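I came to dumplings the way I come to most things, which is hungry and badly prepared. Last December I had a pound of ground pork, half a cabbage and a packet of flour, and I figured how hard could it be? (Hard. Soup, basically. Pork soup with rags in it.)

So I called Leanne Bloxham, who runs the tiny lunch counter at Kalleveck and folds 200 dumplings before most of us have found our slippers. She laughed at me for a good while and then told me to come over at 6 a.m. and bring an apron.

The first thing she fixed was my dough. I'd been using cold water, and for pan-fried dumplings she likes it just off the boil — it makes a softer wrapper that stretches without springing back at you. You stir it in with chopsticks until it looks like a shaggy mess, knead it once it's cool enough to touch, then leave it under a damp towel for half an hour. I kept poking it. She took the towel away from me!

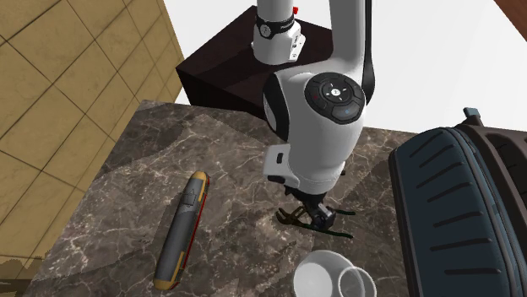
Salt the cabbage, then squeeze

My soup problem was the cabbage. Chop it fine, toss it with a teaspoon of salt, wait 15 minutes and wring it out in a clean dish towel until your wrists complain. Then mix it with the pork, ginger, scallions, a splash of soy sauce and a little sesame oil, always stirring in the same direction until it turns sticky.

Frying them

Get the oil hot, set the dumplings flat side down and leave them alone until the bottoms are golden. Pour in a third of a cup of water, slap the lid on and give them 7 minutes. Lid off, let the water cook away, and listen for the sizzle to come back.

Mine still lean to the left. I ate 4 standing at the stove and burned my tongue on every one.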